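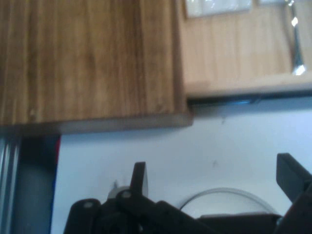
Chapter 7
Wood and Moisture

Wood takes in water from damp air and gives it back when the air dries. As it does so, it swells and shrinks, far more across the grain than along it. A wide board may grow noticeably between summer and winter while its length hardly changes. In this chapter you will learn how to measure moisture content, read a shrinkage table and allow for movement in a joint. You will need your notes on grain from Chapter 3.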